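Ukia, Part 9: The Mower That Stopped Believing in Curbs

February was supposed to be the month I moved the yard controller from simulation to the real machine. I spent most of it finding out why the simulated machine kept driving onto the patio with the blade on.

For anyone arriving from a search: Ukia is my lawn mower project. It has two driven wheels, one caster, a stereo camera, wheel encoders and a cheap inertial unit. The planner is called Kostier and runs at a fixed rate on the main board. The safety layer is called Solis and runs on a separate microcontroller, which owns the blade relay. Solis is supposed to be dumb. It gets a few inputs, applies a few rules, and cuts the blade if any rule fails. The planner can ask for the blade, but it can't force it.

The fault first showed up in an overnight batch. I run 600 mowing passes per batch, with randomized start positions, lighting and wheel slip. In this batch, 18 passes ended with the mower on concrete and the blade relay still closed. The previous batch had none. I had changed two things in between, the ground classifier and the logging format, and I assumed it was the classifier.

It wasn't a bad guess. The new classifier had been trained with more overcast lighting, and gray concrete under a gray sky is the case it finds hardest. I pulled the classifier output for the failed passes and expected to see patio labeled as grass. The labels were fine. In every failed pass the classifier called the surface concrete before the front of the deck got there, with confidence well over the threshold. Solis had the correct answer available and did nothing with it.

So I replayed the passes one at a time and looked at where they happened. The yard model has two kinds of paved border. The terrace by the house has a low raised curb, and the curved patio on the other side of the lawn meets the grass at its edge. All of the failures were at the patio. At the terrace the bump switch trips on the curb, which is a separate input to Solis and doesn't depend on the camera at all.

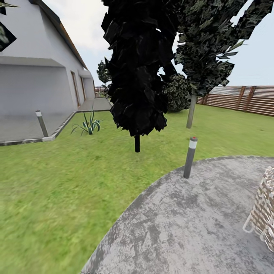
Why didn't the safety layer cut the blade when the classifier reported concrete?

Because the message carrying the label was thrown away as stale. Solis compares the timestamp on each ground label with its own clock and ignores anything older than its limit. When I changed the logging format I also moved the timestamp from the moment the image was captured to the moment the log record was opened, and the log record was reused between frames if the writer was busy. Under disk load a fresh label could go out carrying an old time.

Ignoring a stale label is reasonable. What Solis did next was not. With no valid label, it kept the last valid one, and on a pass that starts on the lawn the last valid label is grass. The rule I wrote in the design notes says that a missing ground label counts as unsafe. The rule I wrote in the code says that a missing ground label counts as unchanged. I wrote both, apparently months apart, and never tested one against the other.

The longest gap I found in the logs was 83 consecutive labels rejected. At normal mowing speed that is plenty of time to get from the grass to the middle of the patio.

I should have caught this with the stale-input test, and the test exists. It stops the classifier completely and checks that the blade opens. It passes, because when the classifier stops there is also a heartbeat timeout, and the heartbeat opens the relay. In the real fault the classifier was alive and sending, so the heartbeat was happy. The test had been exercising the wrong path since the day I added it.

Changes made so far:

The timestamp is taken at image capture again and is never touched afterward. The log writer gets its own copy of the record.

Solis no longer holds the last label. Any rejected label starts a short timer, and if no valid label arrives before it expires, the relay opens and stays open until the mower is stopped and rearmed by hand.

There is a new test that keeps the heartbeat running and sends only old labels. The old code fails it immediately.

Rejected labels are counted and the count is printed at the end of each pass. It was being recorded before, in a field I never displayed.

I reran the same batch with the same seeds. No pass ended on concrete with the relay closed. The price is more nuisance stops, mostly when the disk is busy, and I'd like to get those down by fixing the writer and leaving the timer alone. I have the Šimko relay board on the bench now, wired to a lamp in place of the blade motor, and the next step is feeding it the recorded labels from the failed passes. The blade itself stays in the drawer until that is done.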